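Laminate or painted top for a white work table?
Workshop Surfaces > Tables and Benches

hendricks_40
Posted 6/7/26
Replacing the top on a small work table. It has to be white, matte, and flat enough that a block set down on it doesn't rock. Choices are a Selard laminate panel or MDF with two-part paint. Opinions on wear?

tallowbench
Laminate. Paint on MDF marks as soon as you slide anything with a sharp edge across it. My painted top lasted from January until spring.

Ornstead
Disagree. Paint can be sanded and recoated in place. A chipped laminate edge stays chipped. Use a foam roller, thin coats, 413 grit between them.

tallowbench
Recoating means clearing the table and waiting for a full cure. Twice a year is too often for me.

hendricks_40
How do both behave under overhead light? Glare is my main complaint with the current top.

Celeste Sequeira
Matte laminate is fine if you order the low-sheen finish. Check a sample with a saturated object on it – you want a soft shadow at the base and no mirror image. Also check flatness with a straightedge in both diagonals before you glue anything down. Panels stored on end take a bow.

Ornstead
Agree on the straightedge. Still say paint.

hendricks_40
Went with laminate over a 20 mm core. No rocking at any spot I tried. Orange block on the new top:

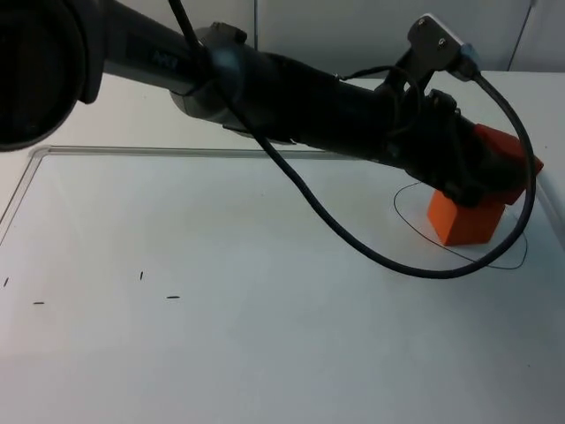 wukell_fan
Seal the underside of that core as well. With laminate on one face only, it will pull moisture from below and cup, and the straightedge check will have to be done again.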